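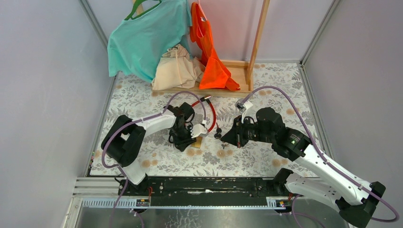
Week 6: Can machines do the chores yet?

Hanging up a shirt or picking up keys takes a person a few seconds and no thought. For a pair of robot arms these are two separate problems, and both are still hard.

Cloth. A T-shirt on a hanger has no fixed shape. Pull one sleeve and the hem moves as well. A crumpled garment hides most of itself, so the machine has to guess where the edges are.

Small hard things. Keys on a ring lie flat and slide over each other. The gripper must come in low — a few millimetres out and it closes on nothing.

Two hands. Many chores need one arm to hold and the other to work. The arms share a small space and must keep clear of each other, and of their own cables.

Figures for discussion. In the Jitthorpe trial, arms were set 16 household tasks and made 3612 attempts. Of these, 1259 succeeded with no help. Folding and hanging did worst; moving rigid objects from place to place did best.

On the shop floor the picture is better, mainly where parts arrive the same way each time. Vetero runs packing arms on one line at Samley but still sorts returned clothing by hand.

Reading for Monday: Bălan, chapter on grasping, to page 44. Bring one chore from your own home, written out as single movements.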